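Indeo Duo – kit de démonstration à deux pinces manuelles
Accueil > Matériel de recherche > Acquisition de données > Indeo Duo

Réf. IND-452
Disponibilité : sur commande
Prix : sur devis
Fiche mise à jour en février 2021

Ajouter au comparateur | Demander un devis | Télécharger la notice (PDF)

Présentation

Le kit Indeo Duo se compose de deux pinces tenues à la main, chacune avec sa caméra, et d'un logiciel qui transforme les gestes filmés en trajectoires pour un bras à deux doigts. L'opérateur travaille où il veut, sans robot sur place. Le fabricant y voit la fin de la téléopération. Nous le vendons, nous l'avons essayé, et nous serons plus prudents.

La méthode Sanberg, livrée avec le kit, part d'une hypothèse simple : si la main humaine est contrainte par la même mécanique que le robot, l'apprentissage par imitation se passe de correction. L'hypothèse tient pour les gestes lents, pince bien visible. Elle tient moins bien dès que les deux pinces se croisent, et la notice consacre à ce cas un paragraphe de 5 lignes.

Le protocole de tri

La tâche de référence consiste à prendre des fruits dans un bac et à les déposer dans un second bac. Elle se fait chez l'habitant, sur la surface qu'on trouve : table, canapé, lit. C'est l'argument principal de la méthode, la variété des décors devant compenser le petit nombre de démonstrations. On demande 300 démonstrations par tâche. Nous n'avons trouvé nulle part la justification de ce seuil.

Côté vision, le choix des objets n'est pas neutre. Des mandarines et des fruits lisses jaune orangé dans un bac rouge, avec des ombres marquées et des reflets sur la peau, c'est déjà plus difficile qu'un cube bleu sur fond blanc. Un fruit en partie caché par un doigt de la pince l'est davantage. Reste qu'un fruit rond pardonne beaucoup : presque toutes les orientations de saisie conviennent, et un bon score sur ce tri ne dit pas grand-chose d'une fourchette ou d'un sachet. 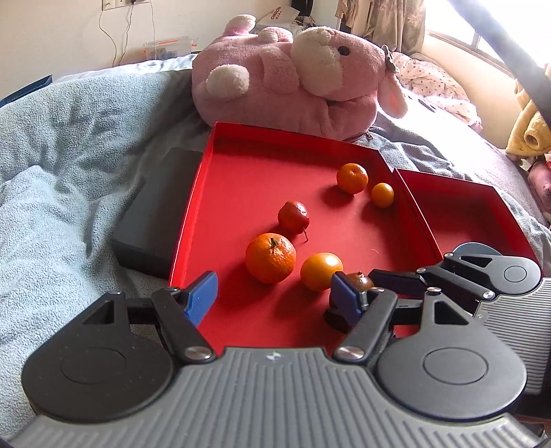 Ce que valent les résultats annoncés

Le rapport Sanberg compare une politique entraînée en intérieur varié à une politique entraînée sur paillasse, et donne la première gagnante. Trois réserves :

- Les deux jeux de données n'ont pas été enregistrés par les mêmes opérateurs.
- Une saisie suivie d'une chute dans le bac de départ est comptée comme « partielle » et sort du calcul.
- L'évaluation a été faite sur un seul bras, le Bosholm, pour lequel les doigts avaient été dessinés.

L'équipe Özkan a repris le protocole en août avec un autre bras. L'écart entre les deux politiques s'y réduit nettement, sans disparaître. La piste nous paraît sérieuse, la démonstration incomplète.

Contenu du kit

2 pinces manuelles, doigts souples
2 supports de caméra
Mire d'étalonnage
Licence logicielle, un poste
Les bacs et les objets à trier ne sont pas fournis.

À savoir avant de commander

L'étalonnage est à refaire après chaque changement de doigts. Le logiciel rejette sans explication les séquences où le suivi décroche ; prévoyez de réenregistrer. Le prêt d'un kit d'essai est possible pour les laboratoires, caution demandée.

Produits associés : doigts de rechange Indeo, adaptateur pour bras Bosholm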